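I don't trust play food. I have bought a lot of it over the years, first for my own two and then for the play corner I look after, and most of it ends up squashed, chewed or sitting in a drain. So when the Flivano kitchen set was recommended to me by three different people in January, I assumed they all had the same aunt in sales.

I've now lived with it for four months. The bin, the dustpan and the spatula were bought separately and get a mention further down. 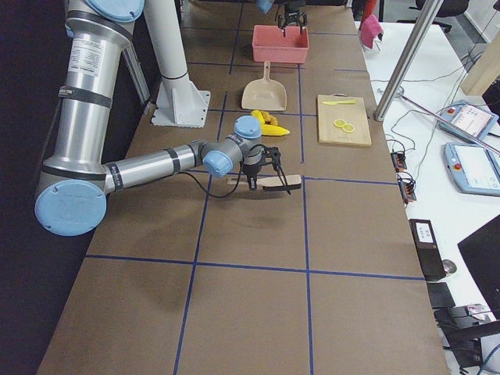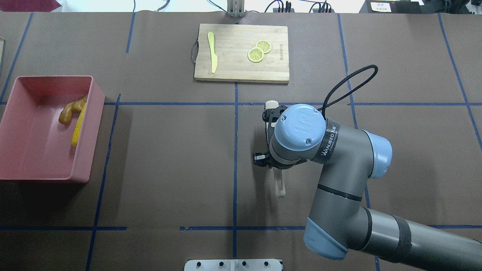
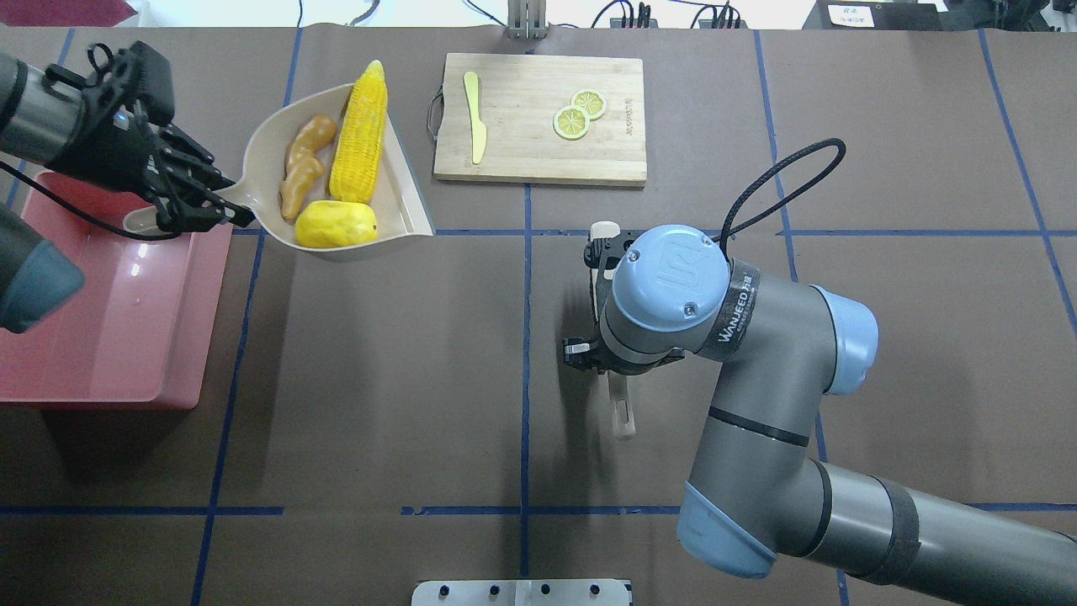

The price is the first problem. Nineteen dollars buys you a modest bag of food, a knife and a board, and the bag is where they've saved their money. My sister-in-law paid less for a Paradia set with more in it, although hers had lost its paint by spring. I'll give Flivano this much: the corn is good. It has proper texture all over the cob, so a child who picks it up has something to run a thumb across, and it is bright enough to find under a sofa. The lemon slices are good too. They have segments marked on them and they lie flat on the board, one over the other if you like, without skating off when somebody bumps the table. I have had painted wooden lemons that were basically yellow poker chips.

The ginger is another matter. At least I call it ginger. The kids say potato, one grandmother said sweet potato, and Faisal Rizvi, who runs the room next to mine, was sure it was a dog treat. It's lumpy and brownish orange and no four-year-old has ever asked to cook with it. Why you would put that in a small set and leave out a carrot, I can't tell you.

Then the knife. Pale yellow, rounded blade, harmless. It doesn't cut anything, and the lemon slices come already sliced, so all a child can do is put the knife on them and make the noise. Mine are happy doing that for ten minutes. I'd still rather have the kind where the pieces come apart, and for this money I expected it.

I was ready to complain about the board as well and couldn't find much. It's a real one, light wood with a visible grain, big enough for the knife and the lemons with room left over. It has a loop at one end so you can hang it up, which we do, when anyone remembers. I wipe it with a damp cloth and so far it hasn't warped. If you already own a small cutting board, use that and skip theirs.

Now the extras. The pink bin is from Saltholm and I like it more than the food. Open top, flat bottom, no lid to lose. You can see what's in it from across the room and small arms can reach the bottom. It marks easily, though, and the walls have more shine than I'd choose. The spatula is a plain wooden one by Van Dijk and it's far too long for a toddler, but they fight over it anyway, so what do I know.

The beige dustpan I bought for floors. It has become the serving tray. It holds the corn, a lemon and the mystery root all at once, and the children worked that out well before I did. I gave up and bought a second one for the crumbs.

Would I buy the set again? At full price, no. The advertising talks about 2000 hours of play, and I'd love to know who sat there with the clock. If you see it marked down, or if you can get the corn and lemons by themselves, go ahead. Check the bag before you leave the store, too. Mine was short one lemon slice and it took 19 days and two emails to get a replacement.

Three stars. It would be two without the corn.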